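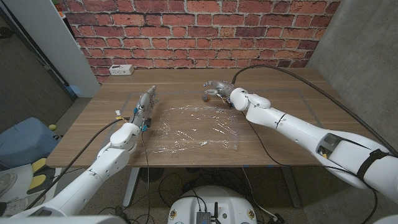

Chapter 8

From the Club to the Screen: How a Stand-Up Special Is Made

In this chapter you will study the recorded stand-up special as a form of television. You will learn how an hour of comedy is built over many months, how the place of the recording is chosen, what the director does, and how the editor makes one program from two or more performances. At the end of the chapter you will plan the recording of a short set yourself.

Key terms: set, closer, callback, work-in-progress show, taping, warm-up act, coverage, cutaway, pickup, sweetening

8.1 An evening in Wedden

At a quarter to eight in the evening, a comedian stands behind a curtain in a theater in the town of Wedden. She has told the same jokes, with small changes, for more than a year. Tonight she will tell them two times, once in the early show and once in the late show, and after that she will probably never tell them again. The people in the seats have paid little for the ticket, or nothing. They were asked to turn off their phones and to sit close together, also in the rows where it is not so comfortable.

The comedian in our case is Evangelia Mitsotakis-Vlachou, and the special is called Plerelska. The title comes from a word that her grandmother used for a person who talks too much at dinner. The director is Rianne Willems, who before this worked mostly on concert films. We will come back to their work in every section of this chapter, because both of them kept good notes and were willing to let us read them.

If you have watched only finished specials, you may have the idea that the recording is the main event. For the people who make it, the recording is one part of a long process. The larger part is done in small rooms, in front of small audiences, and often without success.

8.2 What is a special?

The word "special" is older than the kind of program we discuss here. In the early period of television, a special was any program that interrupted the normal weekly schedule: a holiday concert, a variety evening, a play. The word stayed, although today most viewers watch a special whenever they like and no schedule is interrupted.

In this book we use the word for a program with these features. It shows one comedian, performing before a live audience, in one place. It has a length between forty minutes and a little more than an hour. It presents material which was written for the stage and tested on the stage. There can be a short film at the beginning, for example the comedian arriving at the theater, but this film is not the main content.

A special is different from a comedy series in one important way. In a series the actors play characters, and the viewer accepts that the room has only three walls. In a special the comedian speaks to people who are really there, and they answer with laughter or with silence. The viewer at home is a second audience. He or she watches the comedian, but also watches how the first audience behaves. Many decisions of the director come from this double situation.

8.3 Building the hour

Comedians speak of "the hour" also when the program is shorter. A new hour usually begins with nothing, because the old material has been used for the last special and the public knows it. The comedian goes to small clubs and tries new pieces of five or ten minutes, between older pieces that are safe.

Mitsotakis-Vlachou began in February, in a club called the Sutherland, which has 70 seats. Her notebook from that month contains 37 ideas. By the summer only a few of them were still in the show, and the strongest part of the evening, a long story about driving her parents to a wedding in the wrong town, was not in the notebook at all. It began as an answer to a man in the front row who had asked where she was from.

When enough material exists, the comedian gives work-in-progress shows. The audience knows that the show is not ready, and the tickets are cheap. The comedian may hold a paper in the hand. In such a show the order of the pieces is tested. Two jokes that are both good can damage each other if they stand side by side, for instance when both of them end with an angry person at an airport.

The most difficult place is usually near the two-thirds point. The audience is a little tired, and the surprise of meeting the comedian is gone. Some comedians put their most personal story there. Others do the opposite and make this part very fast, with short jokes. In Plerelska the wedding story was first used as the closer, that is, the last and strongest piece. In the autumn it was moved to the two-thirds point, and a shorter piece about the grandmother became the end. With this change a callback was possible: a word from the first ten minutes returns in the last sentence, and by then the audience has almost forgotten it.

8.4 Choosing the room

The room has a strong effect on the result. In a large theater the laughter comes as a wave, and the comedian must wait for it. The timing becomes slower and the gestures become bigger. In a small club the laughter is short and dry, and one can hear single persons. Neither of these is better in general. But a comedian who has prepared the show in one kind of room will have some trouble in the other kind.

For Plerelska two places were considered. The first was the Ketthorpe, a former dance hall with a high ceiling and a balcony. It looks beautiful on camera, but the sound goes up and does not come back quickly. The second was the theater in Wedden, with 265 seats, a low ceiling and no balcony. Willems visited both, each time during a performance with a full audience. In her notes she wrote: "Ketthorpe for the eyes, Wedden for the ears. Comedy is ears first."

They took Wedden. The walls there were painted in a tired shade of green, and the designer solved this with a dark curtain and two warm lamps at the sides. A simple stage is common in this form. The viewer will look at the same picture for an hour, and a decoration which is amusing in the first minute can be annoying in the fortieth.

8.5 The taping

Most specials are recorded at two performances or more. The reason is practical. If the comedian loses a word in the first show, or if a glass falls in the third row at a bad moment, the editor can take this part from the second show. For this to work, the comedian must wear the same clothes, hold the microphone in the same hand and stand in more or less the same place. Mitsotakis-Vlachou likes to take the microphone from the stand at a different moment each evening. For the taping she had to decide on one moment and keep it.

Before the recording a warm-up act performs for ten or fifteen minutes. This comedian does not appear in the program. The work is to make the audience laugh once or twice loudly, so that they are not shy, and then to leave before they are tired. It is a thankless job and it needs much experience.

The cameras give what is called coverage. One camera shows the whole stage, one shows the comedian from head to knees, and one stays close on the face. Others may stand at the side or move slowly behind the last row. The close camera is used less than students expect. A comedian works with the whole body, and if the picture shows only the face, the viewer can miss the hand that is making the joke.

After the late show, when the audience is still seated, the director may ask for a pickup. This means that one joke or one sentence is performed again. Many comedians do not like it, for the audience knows the end already. Willems asked for one pickup in Wedden – a single sentence, where the microphone had touched a button of the jacket.

8.6 In the editing room

The editor begins with a simple question: which of the performances is the base? Usually one show is better as a whole, and the other is used for repairs. In our case the base was the late show. The opening came from the early show, where the first laugh was quicker.

A cutaway is a short shot of something other than the comedian, most often the audience. It can hide the place where two performances are joined. It can also harm the program. If we see a laughing person after every joke, we begin to feel that somebody wants to convince us. Willems allowed very few cutaways in Plerelska, and she joined the two shows mostly on the wide shot, at moments when the comedian turns around.

The sound needs more days than the picture. Microphones hang over the audience, and their signal is mixed with the voice from the stage. When laughter is added or made louder afterward, this is called sweetening. There are different opinions about it. A small correction, for example at the place of a cut, is accepted by nearly everyone. To put a big laugh where there was a small one is another matter, and experienced viewers often hear it – the comedian does not wait long enough for the laugh that we are hearing.

Silence must also be protected. In the wedding story there is a pause of several seconds, after the father understands that he has given his envelope to the wrong couple. The first version of the edit made this pause shorter. Mitsotakis-Vlachou asked to have it back, and in the finished program it has its full length.

Before you read on

Choose a special that you have seen already and watch its first ten minutes two times. The first time, listen without looking at the screen, and write down where the laughter begins and where the comedian starts to speak again. The second time, turn off the sound and mark each change of camera. Compare the two lists with a partner. Keep them, as you will need them for the exercise in section 8.9, where you plan the coverage for a set of five minutes.

In the next section we look at the contract between the comedian, the production company and the broadcaster, and at the question of who may use the material after the special has been shown.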